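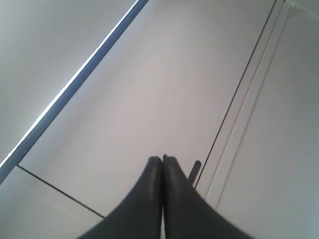 4.2 Placeholder nouns at the parts counter

The corpus contains 3424 customer requests recorded over one July at the Tedham branch of Skinner, a hardware store with a long counter and a short supply of chairs. We expected most of them to include the name of the thing requested. In 263 cases the customer used a placeholder noun (thing, thingy, doohickey, whatsit, gizmo) as the head of the first noun phrase, and we take these as our main data. We excluded requests in which the placeholder was addressed to a child or a dog.

Placeholders are often treated as a failure of vocabulary. Our data give this view little comfort. Customers who opened with "doohickey" were served as quickly as those who opened with a proper trade name, and in several cases more quickly, as the trade name was wrong. One man asked four times for a grommet, each time with more volume, and left with a washer. The clerk had reached for the washers after his first gesture and simply waited.

What a placeholder lacks in meaning it makes up for in company. In nearly every case the noun arrived with a shape word ("a pointy thingy"), a relation ("the whatsit that goes in the other whatsit"), or a hand. Shape words came first when the part stood by itself, and relations came first when it belonged to a pair. The small cylinder with the rounded end is the sort of form our speakers called "a little peg thing," with the size word nearly always in front. Two tapered pieces touching at their tips drew a verb instead, usually "pinch" or "meet," and the noun became an afterthought.

Bañez (our second coder) objected that "little" was doing no work in these phrases, given that everything behind the counter is little. He is right about the counter. Speakers nevertheless kept the word when ordering lengths of pipe, and one asked for "a little eight-foot thing" without any sign of distress. We therefore coded "little" as a politeness marker wherever the part was longer than the customer's arm. Agreement between coders improved at once, as did relations between coders.

The distribution of the individual nouns was less tidy than we had hoped. "Gizmo" was reserved for things with at least one moving part, a rule no customer could state and hardly any broke. "Whatsit" was used for parts the speaker had broken personally. "Thing" was used for everything else, including, on one Wednesday, the store's manager.

Lamont and Geddes, in the pilot for the Kotell study, proposed that placeholders would fade over the course of an exchange as the clerk supplied the correct term. We found the reverse. Once a clerk had said "compression fitting," the customer typically thanked them and went on saying "thingy." In the longer exchanges the clerk gave in too, and by the time of payment both parties were discussing the thingy with complete precision. Only the receipt held out.

A sample of 400 requests from the Turnent branch, transcribed by Rhona McIver, shows the same pattern with one local difference. Turnent speakers prefer "article," which McIver hears as formal and Manríquez hears as sarcastic. The recordings do not settle the matter. We played 30 of them to the clerks who had taken part, and the clerks sided with Manríquez, although they also laughed at several requests that both coders had marked as sincere. The next section takes up gesture, where the same customers prove far less vague and occasionally knock over the display.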